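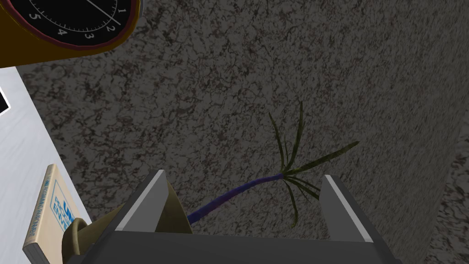
Wrist camera view in the sim, plant gripped and lying on its side between the fingers.

Thread: Flat fingers or the soft set for awkward objects?

terracotta_tim
13 April 2020
Hello all, long post coming so do put the kettle on. I've been working my way through the pick-and-place tasks in Bikix with the standard two-finger gripper, the one with the flat angled plates, and I've got to the houseplant at last. I'd been putting it off, if I'm truthful, as blocks and mugs had lulled me into thinking I was rather good at this. The picture at the top is from one of my better goes. You can see the blue stem going across the gap just above the palm, and a bit of what I take to be the pot tucked in by the left finger, with all those thin leaves fanning out past the right one.

My question is whether I should stay with the flat fingers and get better at using them, or swap to the Mekbridge soft set, which I have loaded but haven't tried on anything except a sponge. I ran 61 attempts over the long weekend with the flat ones and the results were all over the place. Sometimes it closes nicely, other times the whole plant rolls over and I end up with a handful of leaves. I'm using the Benon controller plugin with everything at its default apart from closing speed, which I brought down a good deal.

Any thoughts very welcome, and thank you to whoever wrote the pinned post on frame rates, it saved me an entire evening!

oldgantry
Welcome to the plant club! It's a lovely horrible object, that one. I'd stay with the flat fingers for now. Soft fingers look wonderful on fruit and anything roundish, but with a long thin curved stem they tend to fold round it and then you have no idea which way up the pot is. With two rigid plates you at least know where your contact is. I did the whole houseplant task with flat plates back in January and got there by coming in lower and squarer to the pot, and leaving the stem alone altogether.

What friction value have you got on the finger pads? The Benon default is very slippery in my opinion.

fennel_and_servo
I'm going to disagree with oldgantry, in the friendliest way. Look at where the grip is in that picture. There's a piece of something khaki wedged right inside the left finger and the rest of the plant is heading off to the right, leaves and all. A flat plate on a curved pot touches it along a thin little line, and then it's free to swing. The soft set spreads that contact out. I swapped over on a very similar task (a watering can, which has its own ideas about where its middle is) and had far fewer rollovers.

It does cost you simulation speed, I'll grant. On my elderly desktop the soft fingers run at a crawl and I go and do the washing up.

terracotta_tim
Thank you both! Friction is whatever Benon gives you, I hadn't even found that page of the settings. I'll have a look tonight.

fennel, that's just what I see when it goes wrong, the swing. It starts as I lift and then the leaves go over the side of the right finger and I lose sight of what the pot is doing. Is there any way of telling from the wrist camera alone how much of the pot I've really got hold of? I keep thinking I'm well on it and then I'm not.

pixelferry
Camera person here, and I think you're all talking about fingers when the trouble is the view. Your camera is looking straight down past the palm, so the gripper's taking up the whole bottom middle, and the very bit you want to see is between the jaws. Half of that rounded tan thing at the bottom left has gone out of view too. Is that another pot, by the way, or part of the same one? I can't make it out, and I expect your policy can't either if you ever mean to train one on this.

I'd add a second camera off to the side. Even a poor one at low resolution would show you the pot tilting. I had the Brennan arm set up with 2 cameras for months and when I took the side one away to save memory, my success rate fell through the floor.

terracotta_tim
Do you know, I'm not certain myself about the tan thing! It has a thick round rim, and it sits so near the book on the table that I've been steering wide of it for fear of knocking the lot. I'll move the view about and find out.

I did wonder about a side camera but the task rules in the set I'm following say wrist only. I suppose there's no law against having one for my own benefit while I'm learning.

oldgantry
There isn't, and I'd do it. I'd keep it out of the training data, though, or you'll be comparing your numbers with other people's and they won't mean the same thing.

On the fingers, fennel, I take the point about the thin line of contact, and I've had the swing as well. But I still say that's an approach problem. If you turn the wrist so the plates meet the pot across its widest part, it has much less chance to go anywhere. Swapping the hardware before sorting out the approach means you never learn which of them was at fault. Try 9 slow ones by hand, same starting pose each time, and change the wrist angle a little between each.

fennel_and_servo
Nine won't tell you anything, there's far too much luck in where the leaves go! I'd want a proper batch with each set of fingers, same seeds, and let the computer get on with it overnight. I did 1000 with the watering can before I believed my own results, and the first hundred or so had me convinced of the exact opposite.

oldgantry
For a final answer, yes, quite right. I only meant it for getting a feel for the thing. I'm a great believer in driving it by hand for a bit before going near a batch job, and I know that makes me old-fashioned.

gritstone_lab
Popping in with something smaller. Do check the collision shape on the leaves. In the version of the plant I have, the leaves are for show only and go straight through the fingers, whereas the stem and pot are solid. If yours is the same then all the worry about leaves going over the right finger is neither here nor there, and it's only the stem getting in between the plates that matters. There's a button in Bikix to show collision shapes as wireframe, under the view menu, third or fourth one down.

And I'd be a bit wary of that very speckly floor if you're planning on anything with depth from the camera. The thin dark leaves on a busy grey background gave my depth estimates a terrible time. I swapped in a plain floor while testing and put the speckled one back afterwards.

pixelferry
Seconding the floor comment. The white table down the left is much kinder to work over. If you can get the plant over the table before you do anything clever with it, you'll have far better edges.

terracotta_tim
Well, I've had a lovely evening with all this. The wireframe button was a revelation: gritstone_lab is right, my leaves aren't solid at all, and I've been tiptoeing round them for days. The stem is solid, and it's a bit fatter in wireframe than it looks. I turned the pad friction up by a couple of notches and did oldgantry's slow ones by hand, and turning the wrist does make a difference, though I still had the swing on a few of them when I came in too high.

I've not given up on the soft fingers. I've set up a batch for each, same seeds as fennel suggests, with the side camera saved to a separate folder so it can't sneak into anything. The flat one is going now and the soft one is queued behind it, and going by the estimate on the screen it will be a good while before I can have my computer back.

fennel_and_servo
Splendid. Do post the failures as well as the totals, please. I'd like to know if the soft ones drop it at the same point in the lift.

terracotta_tim
Will do! I'll put both logs up in this thread when they've finished.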